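Cable snag fault (Tronddale cell)

The cable snag fault, also "the Tronddale snag", is a handling failure in robot packing cells that put corded goods into small cardboard boxes. First logged in June at the Tronddale test site. Best known from the computer mouse job, where the lead has to go in coiled along with the mouse.

Cause
A finger closes on one loop of the coil and a second loop slides into the finger linkage. The arm lifts, the loop tightens, the box comes up too. Force limit often trips late as a light box barely registers.
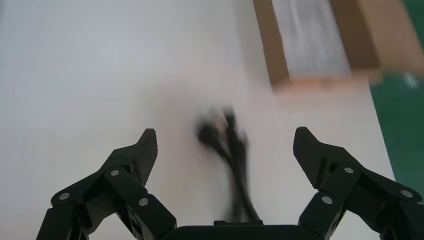 Wollano disputes this on the article's talk page: the limit was fine, the coil was tied too loosely at the start, and any gripper would of caught it.

Both views are still cited. The Gil report blames the open linkage and the loose tie about equally, and gives 15 snags in 1660 cycles.

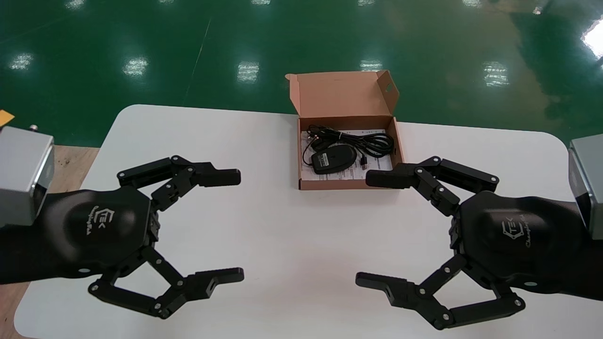
Two grippers open either side of a boxed mouse and cable.

Safety
Main risk is a person reaching in to free the cable while the arm is still holding tension. If the loop lets go the arm can jump. Grutdale rules say stop the cell, wait for the stop to be confirmed, then cut or unhook the lead by hand. Never pull on the box. The arm's own signal cables can snag as well – a separate fault, but often logged under the same code. 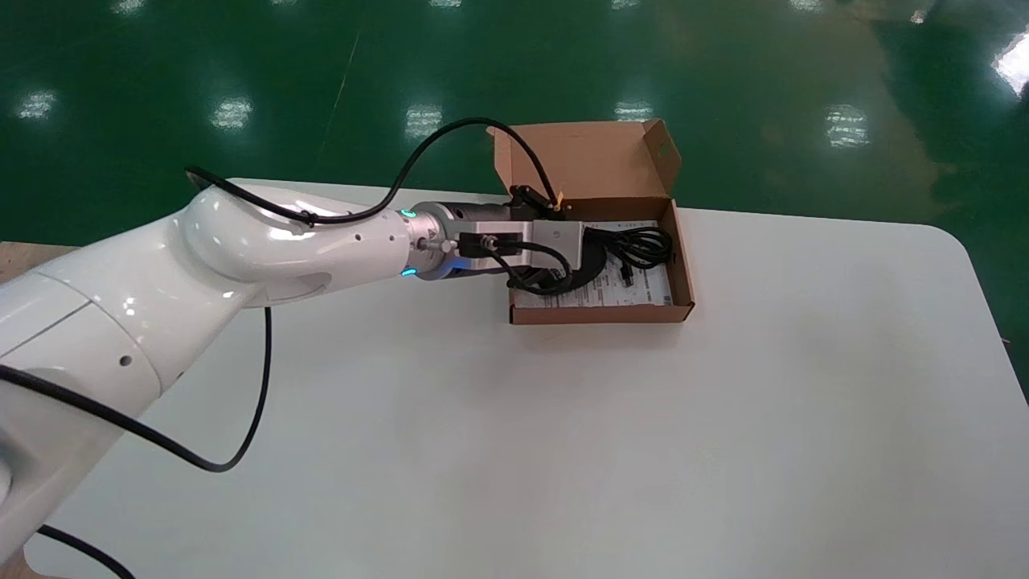
Code 109 covers both, so early counts are not reliable. A split into two codes was proposed and is still open.

Fixes
Tighter ties on the coil. Slower approach over the box. Covers for the linkage – tried at Grutdale, dropped after they split at the pivots.

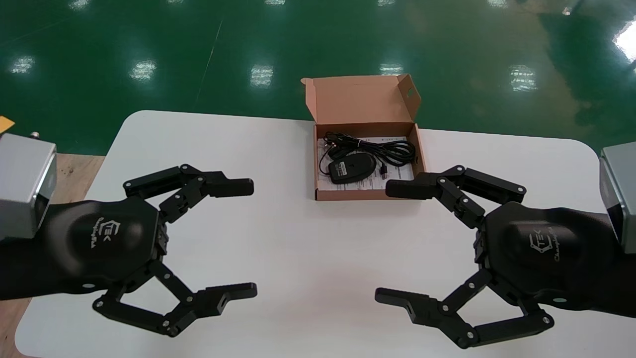

A later change has the gripper open fully and back off before any lift, with a check that the box has not moved. Adds 2 seconds per cycle. Not adoptd everywhere.

See also: Force limit; Protective stop

Last edited September 10, 2025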